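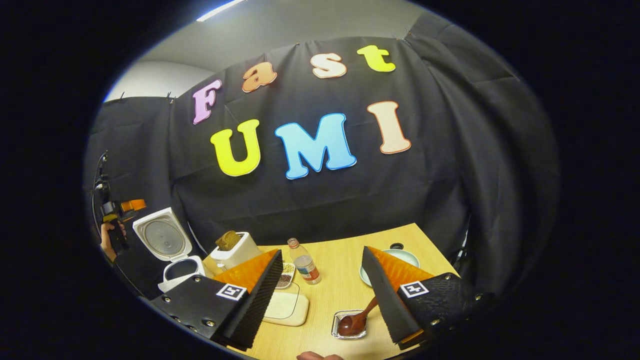 Can a Robot Make My Breakfast Yet?

I get asked this a lot when I visit schools, and usually the kid asking would also like to know if a robot can clean their room. I'll get to your room. Let's start in the kitchen, because the kitchen is where robots get into the most trouble.

First, a little game. Next time you're at home, make a piece of toast and talk out loud the whole time. Say every single thing you do. I tried it and I sounded ridiculous. "I'm opening the bag. I'm reaching in. Oops, that's the end piece, I don't like that one, I'm going past it. Now I've got two slices stuck together, so I'm peeling them apart..." I hadn't even gotten to the toaster!

Your hands know all of that already. You stopped thinking about it years ago. A robot starts out knowing none of it.

So what can machines do right now?

Some machines are already fantastic at chores. A dishwasher is one. So is a washing machine, and so is a rice cooker. You put in rice and water, press a button, and it works out when the rice is done all by itself. Toasters are pretty clever too, if you ask me (mine burns things, but I think that's the setting my family likes).

All of these machines stay in one place and do one job. And somebody has to bring the job to them. A toaster can't go get the bread. A rice cooker can't open its own bag of rice, measure it, and wipe up the grains that bounced onto the floor. The in-between parts are still ours — carrying, opening, pouring, scooping, wiping.

Those in-between parts are what robot builders are working on now.

Why is picking things up so hard?

Think about a slice of toast, a plastic bottle, and a handful of dry beans. You can pick up all three without any trouble. But you hold them in completely different ways.

Toast is light and it crumbles. Squeeze too hard and you have crumbs. A plastic bottle will squish a bit in the middle, and if there's something to drink inside, it sloshes around and the bottle gets tippy. Beans are the worst. They roll, they slide over each other, and when you scoop them up they never land the same way twice.

Your skin tells you how hard you're pressing. Your eyes tell you where your fingers are. Your brain mixes that together so fast you don't notice. Lots of robots have only two "fingers," a bit like kitchen tongs, and some of them can't feel anything at all! Try putting on a pair of thick mittens and picking up one single bean. That's sort of what it's like.

That's also why you'll often see soft pads on the inside of a gripper. Hard metal on a hard plate is slippery. Something squashy grabs better, the same way the bottom of your sneaker grips the floor better than a spoon would.

How do you teach a robot to do a chore?

The old way was to write down every move. Go forward this far, close the fingers, lift. That works really well in a factory, where the same part shows up in the same spot all day long. It works terribly in a kitchen. If your dad moves the toaster over to make room for a bag of groceries, the robot reaches for where the toaster used to be and grabs a handful of air.

The newer way is to show it. One way of showing goes like this. A person picks up a gripper with a handle, the same kind of two-fingered gripper the robot will use, and does the chore with that. A camera on the gripper watches. Later on, a computer studies what the camera saw and how the gripper moved, and tries to find the pattern. Some grippers have little black-and-white square patterns stuck on their jaws, a bit like tiny puzzle squares. The computer can find those easily, so it can tell how wide open the jaws are.

I got to try one last August, on a visit to a workshop called Skostitz. They gave me one gripper for each hand and asked me to move beans from a cup into a bowl with a spoon. How hard could it be? Well. I dropped the spoon. Then I picked it up by the wrong end. Then I knocked the cup over, and I was chasing beans all over the table, and one of them went down my sleeve. I am a grown-up and I have been using spoons for a very long time!

They didn't mind. They have people do the same chore over and over, and they move things a little bit each time. One chore, putting a spoon into a dish of sauce, had been shown 392 times before I got there. You probably learned to use a spoon with a lot of practice too, and plenty of it ended up in your hair.

So is it working?

Sort of! Skostitz has a robot named Pomis. I watched it put bread in a toaster and it did fine on 7 tries out of 20. On the other tries it missed the slot, or bent the bread, or stopped and waited as if it had forgotten what bread was for. A week later they wrote and told me it was doing better. Then somebody bought a thicker kind of bread and it got confused all over again.

Shops are a bit easier. There's a grocery store near me called Ó Conaill, and it has a floor-scrubbing machine that rolls up and down the aisles before opening time. Floors are flat, which helps a lot. Putting cans on shelves is harder, and putting soft bags of chips on shelves is harder than that. At Ó Conaill, people still do all of the shelves.

What about my room?

Okay, I promised. Your room is a very difficult place for a robot. There are socks (floppy), books (heavy and slidey), toys with a zillion shapes, and things that look like trash but are really a very important spaceship. A robot would have to know which is which. I'm not sure I'd know.

I think we'll see robots that do one or two kitchen jobs pretty well before we see one that can do a whole bedroom. I've been wrong before, though. When I was little I was sure we'd all have robot cooks by now, and I made my own oatmeal this morning.

Try it yourself

You'll need kitchen tongs, a spoon, two bowls, and some dry beans or macaroni. Ask a grown-up before you borrow the tongs.

Put the beans in one bowl. Hold the spoon with the tongs and try to move the beans to the other bowl. Your fingers can't touch the spoon!

Now move the bowls farther apart and go again. Was it harder?

Next, close one eye. (Lots of robots look through just one camera.)

If you have a friend over, let them shift one of the bowls while you're looking away. Then have a go at telling them, in words only, how to do it. My record for getting somebody to scoop one bean is about 100 words, and most of them were "no, left."

Words to know

Gripper: the part of a robot that grabs things. It might have two fingers, or more, or even a suction cup.

Sensor: a part that notices something, like light, heat, or how hard you're pushing.

Demonstration: showing how to do something by doing it.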